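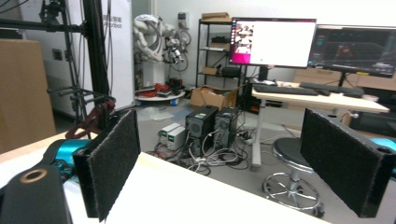
Padded gripper fingers and a pale tabletop

Section 4. Setting up your shared costs ledger

By now you should have your Flondley account open and your own details filled in, and if you have got that far you can put the kettle on, as the fiddly part is behind you. This section is for parents who live apart and want one tidy place to keep track of what each of them pays towards the children – school shoes, trips, the dentist, all those bits that are so easy to forget by the time May comes round again.

Have your court order or written agreement beside you before you begin. If you have neither, you can still use the ledger, but do read the caution further down first.

1. From the Home page, choose Ledgers, then New shared ledger. Give it a name you will both recognise. The ledger in our example is called "Narthorpe", after the street, and that works perfectly well.

2. Add each child by first name and date of birth. Surnames are optional.

3. Under Split, enter the share each parent has agreed to pay. The box starts at 50 for each of you. Change it if your agreement says something different, and check that the two shares add up to one hundred before you press Save.

4. Under Regular payments, enter any fixed sum that passes between you. If one parent pays the other 480 pounds a month, type 480 with no pound sign and no comma, and then pick the day it falls due.
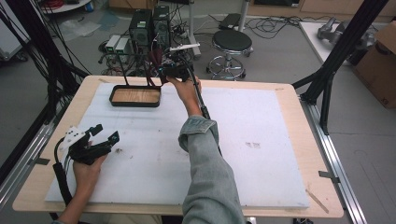 Henryk Zieliński
Guide writer, Flondley

5. Choose Invite other parent and type in their email address. They will get a short, polite message with a link that lasts 13 days. You can't change the wording, I'm afraid, though quite a few people have asked!

6. When they have accepted, you will both see the same ledger. Either of you can add a cost, but only the person who added it can alter it, and every alteration is kept in the History tab with the date and time.

Note: Receipts can be added as photographs or scans. Each ledger holds up to 954 of them, and anything older can be saved to your own computer with Yimyam, the export tool described in section 7. Please do this before you delete anything, as deleted receipts can't be brought back.

Note: If you have entered a cost under the wrong child, open it, choose Move and pick the right name. The split stays as it was.

Caution: The ledger is a record and nothing more. It doesn't change a court order, and ticking "agreed" beside a cost doesn't make a new one. If your circumstances have altered – a new job, a child moving from one home to the other – speak to your solicitor or a mediator before you change the figures in step 3 or step 4.

Caution: Don't share your password with the children, even the sensible older ones. They can see everything you can, including the messages.

With thanks to Mieczysław Wysocka, who tried every step on a very old laptop.

Section last revised 2020-10-31. Continue to section 5, Adding your first cost.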